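4. What changed on the plating line

Boltby is a small firm that puts together ready-to-serve lunches, and until last November every plate there was filled by hand. I'd spent two summers on that sort of line as a student (my wrists still remember!), so when Þórey Nørgaard asked if I'd like to sit with the staff while the arm was brought in, I said yes before she'd finished the sentence. We spoke to 18 people, most of them more than once, usually over tea and often with the radio going.

4.1 Picking up and putting down

What I heard first, and most often, was about touch. The people who plate food all day know how hard they can squeeze something glazed before the coating goes, and they found it very odd to watch a gripper being taught the same thing through settings on a screen. Figure 1 is the sort of moment they liked to argue over, with a lumpy orange piece held over its plate.
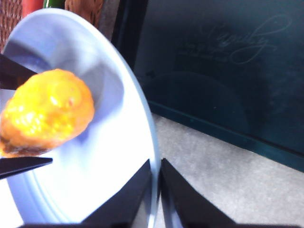

Figure 1. Plating work at Boltby, seen from the wrist of the arm: a food item held between the fingertips.

Angelica Baluyot had plated for years before she became the arm's minder, and she told me the first weeks felt like training a new starter who never asked a question. She'd step in, nudge a grip setting, step back and wait. By the end she had a notebook full of settings, all in her own shorthand, and the engineers from Hivport were coming to her desk to read it, a thing she enjoyed very much.

The dishes were a separate worry. A rim gives the fingers something to pinch, but staff pointed out that they themselves carry a dish from underneath, with a flat hand, and several of them never quite trusted the other way of doing it.
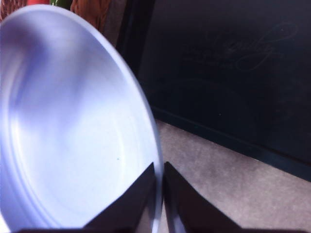 4.2 Who decides where things go

Under the old way of working, each person laid out their own station. Left-handers did it backwards and it bothered no one. The arm copes with some shifting about, but the team soon settled on a shared layout all the same, and I think this mattered more to people than the arm did. One plater said she felt like a guest at her own bench. Another loved it (she could cover any station now without hunting for things) and wanted it brought in at the Lostard site too. 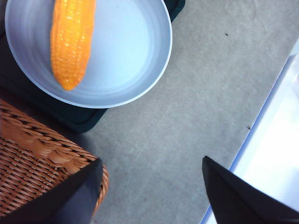
I went back and forth on how to read this. Nothing in the manager's plan mentioned layouts, and the change came from the staff themselves, in a chat at the end of a shift. Still, they were fitting round a machine, and a few of them said so quite sharply. Þórey reads it as a fair trade for less bending and reaching. I'm less sure, and we've left both readings in.
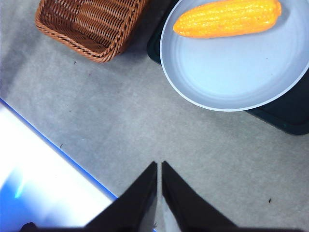 4.3 Breaks, talk and pace

Pace turned out to be the touchy subject. Minders can pause the arm whenever they like, yet in the early weeks hardly anyone did, and Angelica put that down to manners: you don't stop a workmate halfway through a job. Once the supervisor had said out loud that pausing was fine, people began to use it for a stretch or a word with the next bench. We saw the same shyness in our earlier visits to Galang, where the minders were all new to the trade, so I don't think it comes from years on the line.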